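Amambridge Garden Railway Club – Questions We Get About Track Cleaning and Track Power

Last updated 11/07/2025 by Dilani Weerasinghe

So many of you have written in since the May open day, and a good half of the letters were about engines that stutter, stall or sulk on outdoor track. I've gathered the questions together and answered them as fully as I can, with a lot of help from Isauro Ponce, who looks after the electrical side of our big loop.

My engine runs beautifully indoors and jerks along outside. Is the motor going bad?

Probably not! Try the track first. Brass rail left out in the weather grows a dull skin, and the wheels can't pick up power through it. Rub a short stretch until it shines, run the engine over it, and see if it behaves there. If it does, leave the motor alone and get your knees dirty.

How often should I clean the rails?

We wipe ours before every running day and give them a proper scrub at the start of the season. If you live under pine trees, I'm sorry, you'll be out there more than we are. Sap is miserable stuff.

What do you clean with?

A drywall sanding pole with a fine pad, mostly. It saves your back, and you can do a whole straight while the coffee brews. Please don't use steel wool – the little hairs get into gearboxes and stick to the magnets in the motors, and picking them out is a sad way to spend an evening.

Do I need rail clamps, or will the joiners that came with the track do?

Slide-on joiners are fine for a small loop on a patio. Ours has 400 feet of rail in the ground, and we went over to Erkel clamps after 2 winters of hunting for dead joints. They cost more, and you do have to go around with the hex key every spring.

How many feeder wires should I run from the power supply?

More than one, certainly, on anything that goes out of sight behind the shrubs. Isauro likes a pair every 15 feet, and he's fussier than most.

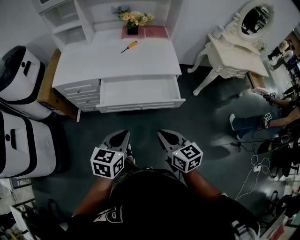

If you only want to do a couple to begin with, put the second pair at the far side of the loop, where the trains always seem to slow down. Use outdoor-rated wire, and leave a bit of slack for the frost to play with.

Can I skip all this and go to battery power?

You can, and plenty of our members have. My own little Plidance switcher is battery now and I love it, though I still wipe the rails so it doesn't slip on the hill.

Does the club lend out a track-cleaning car?

Yes, the Jadoon one with the weighted rollers. Ask me at any meeting, and please bring it back with the pads rinsed.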